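Automation Notes: Desk Clearing, Still Hard

Dogbe's spring bulletin on service robots put household tidying in the same column as pallet moving, under "near term." The two don't belong together. Pallets have fixed dimensions and fork pockets. A desk at the end of a working day has paper, cables, pens and at least one soft bag, and none of these can be approached with the same grasp.

We spent part of the winter going through trial logs from Sotora, whose desk-clearing task is simple to state: pick up each loose item, put it in the correct tray, leave the documents in order. The logs cover 3,121 attempted picks with a two-finger parallel gripper. Rigid items such as staplers, mugs and tape dispensers are close to solved under steady light. Soft items are where the time goes. A soft item took a median of 22 seconds from first approach to release, against nine for a rigid one, and the difference is nearly all regrasping.

Pouches deserve a separate line. A filled pouch has no reliable edge. Squeeze the body and the contents move, the center of mass moves with them, and the fingers end up holding a fold of cloth. The more dependable option is the zipper pull, a small target that will usually take the full weight of the bag. The cost is control of orientation: a bag held by its pull swings, and the placement step has to wait or compensate.

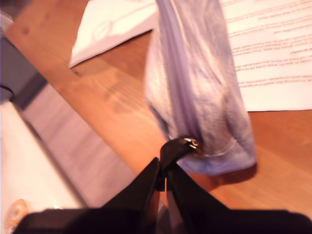 Can a machine clear an ordinary desk today without someone standing by?
Only if the desk has been prepared for it. With known objects, fixed lighting and no stacked paper, unattended runs are reasonable; on an unprepared desk, someone still has to step in often enough that the labor saving disappears.

Hanging from its pull, a purple pouch is a fair example of the better grasp. The fingertips close on a black fabric tab just below the silver slider, and the wood tabletop behind it still has printed sheets to deal with. Paper is the next problem in line. A single sheet lying flat gives a parallel gripper nothing to close on, so most teams either slide it to the table edge or add a suction cup. Sotora slides.

Bondeo has taken the other route on the shop floor. Its kitting cell handles bagged fasteners by the header card, and the supplier agreed to punch every card in the same position. That is a packaging change more than a robotics result, but it brought the cell up to 700 bags per shift with the same arm and the same fingers. Households do not have suppliers who will move a hole for them.

Prices have not helped. The Brotitix arm used in most of the small trials we follow is affordable for a lab and hard to justify for a home, even before the cost of a base and a safety enclosure.

Sotora plans to publish its soft-item set in September, with force traces for each pick. We will run the regrasp counts again at that point – separately for pouches, cables and cloth – and print the table in the following issue.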